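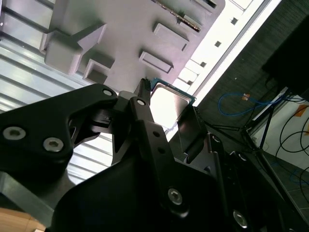

Children's publisher Brolholm will release Nurmi, a picture book about a young fox who learns to pray during a long winter, in March. The first printing is 3000 copies, and a hardcover edition will follow. The book runs six short chapters, each ending with a Bible verse and a question for parents to read aloud. In one chapter the fox finds a small square thing, silver on top with a green edge like a computer processor, and has to decide whether to keep it. Ustthorpe Library will host a reading at 2 p.m. on release day.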